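Small refusals, and what we make of them

The editor of a new collection on workplace foot-dragging at the Hämäläinen paper mill did not want to talk about heroes. "I have read too many books where a late clock-in becomes a revolution," she said, pouring her own coffee in the back office of Rekusell, the small press that is bringing the volume out in February. "Sometimes a man is late."

It was a strange opening from someone whose book runs to 161 pages on the subject. I asked whether she believed her contributors. "Two of them, fully," she said. The others, she thought, had done good archive work and then leaned on it too hard.

Her own chapter uses the mill's fine ledgers, in which foremen wrote down every deduction from wages. There are around 200 entries for "insolence," a word the ledgers never define. I suggested that this was plain enough evidence of defiance. She shook her head. "It is evidence of foremen. They wrote down what annoyed them, and they were paid to be annoyed."
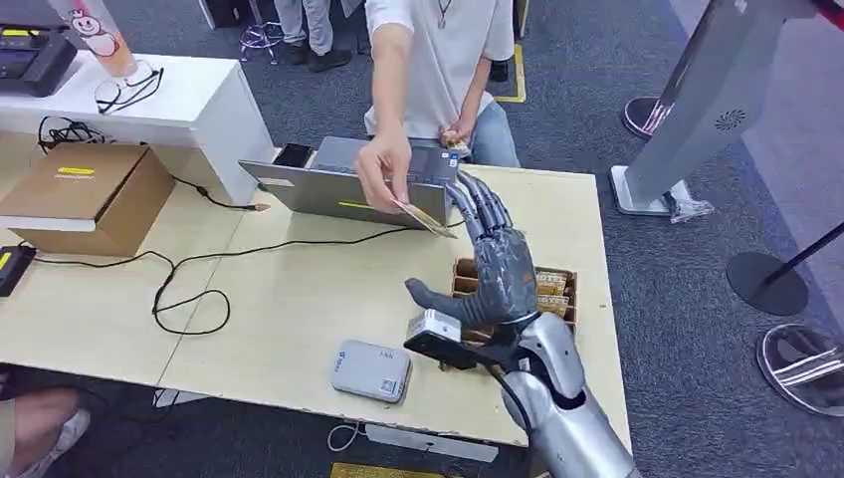
A card held out across the table toward a raised robotic hand.

So what would convince her? She took a while over that. Gossip, she said, if it was recorded by somebody with no stake in it, and songs, if the verses could be dated. She had no patience for the theory that silence in the sources means a hidden culture of dissent. "You can put anything you like into a silence. I have seen careers built there."

I pointed out that the back cover promises a "bold rethinking of power from below." She read it aloud, twice, and put the book face down on the desk.

"The press wrote that," she said. "I asked for 'some essays on a mill.'"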